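We use cookies to keep you signed in and to remember your language. Accept | Settings

Section 4. Registering your delegation for a committee meeting

Before you start, have your member organization number ready. It is printed on the Astidex welcome letter, and it is not the same as your invoice number.

1. Log in to Astidex and open Meetings.
2. Select the meeting from the list. Hearings on migration and labor policy are under Joint Sessions.
3. Click Add Delegation and enter your organization number.
4. Enter each delegate's name as it appears on their passport or ID card.
5. Choose a seating type: Speaker, Member or Observer. Each organization may have 2 speakers.
6. Upload your position paper as a PDF. The summary box holds 968 characters, including spaces.
7. Click Submit. The status changes to Pending.

Note: Sessions in the Bronesum building seat about 50 people. Once the room is full, new observers go on the waiting list.

Caution: Do not click Withdraw to correct a spelling mistake. It removes the whole delegation. Use Edit Names instead.

If you see error 951, your membership has lapsed. Renew it under Account, then repeat steps 3 to 7.

Updated 7/3/24

3 comments | 12 shares

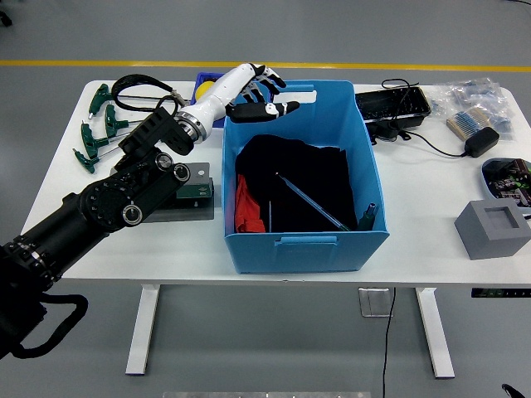
Vokstead Forum, Department of Meetings and Member Services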